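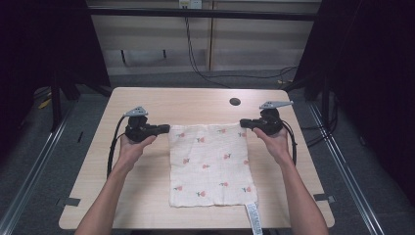 Girkden: teaching a two-armed robot to fold cloth from hand-held demonstrations
Final project report, Timthorpe group

1. Aim

The Girkden project set out to test whether a folding task could be taught without driving the robot itself. The demonstrator holds one gripper in each hand and folds a cloth on a table. Recorded jaw opening and hand position are then used to train a policy for the Bugti arm pair. Earlier work in the group used remote control with two leader arms, and a single fold by that method often took longer than the rest of the session's set-up.

2. Method

Each demonstration began with a muslin cloth laid flat on the table. The demonstrator took hold of the two far corners, brought them to the near edge, released, and then made a second fold from the side. Both grippers were returned to a start position before the next recording. We collected 60 demonstrations. Of these, 48 were kept for training; the others were dropped for lost tracking or a missed grasp.

Each gripper has two jaws joined to black plastic links. The wrist view looks along the jaws to the cloth, so the fabric between them stays in sight during the approach. This view proved more useful than the head view for judging when to close. In the head view the hands and forearms can hide the corners.

Thin cloth gave the most trouble. If the jaws came in too high they closed on air, and if too low they pressed on the table and pushed the cloth forward. Demonstrators were told to slow down over the last part of the approach and to pause for a moment after closing.
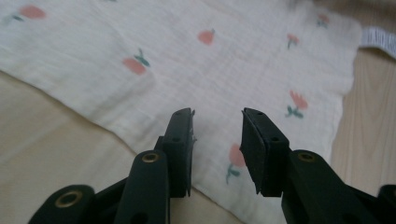 Mudassar Yousafzai commented on the draft that the pause should be trimmed before training, as the policy may learn to wait and never leave the grasp. We tried both. With pauses left in, the arms stalled after the first grasp in 3 trials. Trimming removed the stalls but made the lift less steady.

3. Data handling

Recordings were cut and aligned with the Kuncombe scripts. Run 1457 is the one used for all results in section 4. Tươi Lâm checked the alignment of jaw signals against the wrist video by eye.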